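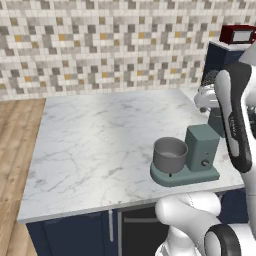

Ticket 1880
Product: Kitville Planner 7, desktop
Opened by: Rasha Nseir, Tiltton office
Assigned to: Nabil Obeidat
Category: Export / PDF quote
Status: Resolved

Reported problem

PDF quote export stops at 40 percent on the Galtlow kitchen project. The progress bar stays there until the window is closed by hand. No error message. The project opens, edits and saves normally. Other projects on the same workstation export without trouble. Printing the price list by itself works.

9:10 a.m. – Nabil Obeidat
Please send the project folder and the export log from the same machine. The log is under Help, Diagnostics, Save Log. Do not restart the program before saving it, as the log is cleared at startup.

9:35 a.m. – Rasha Nseir
Folder and log attached. I had restarted once already, so I ran the export again to get a fresh log. It stopped at the same place. I also tried a local drive instead of the network share, with the same result.

10:20 a.m. – Nabil Obeidat
The log shows the export finishing the cover page and the saved views, then waiting on the supplier price table. The last line is a lookup for the Kubiak hinge list. The lookup should give up after 30 seconds and fall back to the stored prices. It does not, and no second attempt is logged.

I opened your project here and the export completed. Saved views are written correctly, so the page images are not the cause.
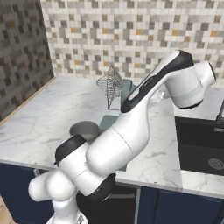
Gray bowl on the marble countertop, navy blue lower cabinets.

Please check the following on your side:

1. Settings, Suppliers, Kubiak. Is the source set to Live or Stored?
2. Is there a proxy entry in the same window?
3. Does the export finish with the network cable unplugged?

11:05 a.m. – Rasha Nseir
Source is Live. There is a proxy entry, and it is the old one from before the office changed networks in December. With the cable out the export finishes, but the hinge prices are blank.

11:15 a.m. – Nabil Obeidat
That explains the wait. The old proxy address accepts the connection and never replies, and the timeout only covers the connection step. The blank prices are a separate matter – the stored copy of the list was never downloaded on this workstation.

Steps to apply:

Clear the proxy field and click Apply.
Click Refresh List and wait for the date next to Kubiak to change.
Set the source to Stored.
Close and reopen the project, then export.

1:40 p.m. – Rasha Nseir
Done. Export completed and the hinge prices are filled in. The other two workstations had the same proxy entry, so I cleared those as well.

1:50 p.m. – Nabil Obeidat
Timeout behavior passed to development as a defect. Source can go back to Live if daily prices are needed. Closing.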